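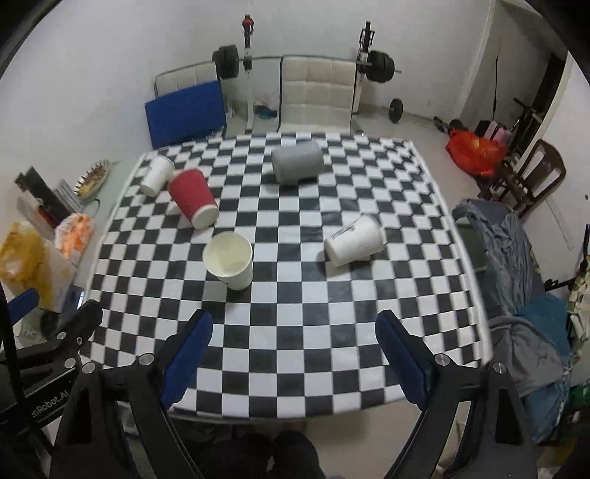

The checkered cloth came from Gwenllian Dafis, who was clearing out a cupboard and has never learned to throw anything away when there is a person nearby who can be made to carry it home. I was nearby. It has lived on our square table ever since, and I have come to see it as a kind of accusation. A plain cloth hides crumbs. A black-and-white one hides the crumbs that fall on the right squares and puts the others on display.

My other complaint is that cups will not stay up on it. I blame the cloth. Rhodri blames me. Paper cups weigh nothing, and you only have to reach for the sugar in a cardigan with generous sleeves to lay them out like bowling pins. The red ones go over as easily as the white ones, in case you were thinking of paying extra for color.

We have a lot of paper cups. Last September I ordered a sleeve of them from Gillies for a birthday tea, and what arrived was 200, because I had read the number next to the price and taken it for the price. The birthday tea had 26 guests, several of whom brought their own mugs. You can do the math. I have been doing it all winter. We now rinse our teeth out of paper cups. I start seeds in them (the tomatoes are up, thank you, the basil is sulking).

Then there is the room itself, which was going to be a dining room. I had plans. The white chairs were part of the plans, particularly the tufted one, which I fell for on sight and which makes anybody who sits in it look as if they're about to disinherit somebody. Rhodri also had plans, and his came with weight plates. So we have the elegant chairs, and right there with them we have the barbell on its rack, and guests eat their cake with a view of both. Meinir Price asked whether it was a dining room with a gym in it or a gym with a dining room in it. I said it depended who had vacuumed last.

He does use it, I'll give him that. I hear the clank from upstairs and then a long silence – I have stopped going down to check on the silences.

The little dumbbell is supposed to be mine. I use it mainly to find out where my toes are in the dark.

I did try tidying last week. I got as far as picking the gray roll cushion off the floor and putting it on the table, which felt like progress until I needed the table. It's a very good cushion for the small of the back, and a terrible centerpiece. Ans Verbeke thinks I should put it in a basket. I don't have a basket, and if I mention this within earshot of Gwenllian I will have four.

Print this post | E-mail this to a friend
2 comments | 26 shares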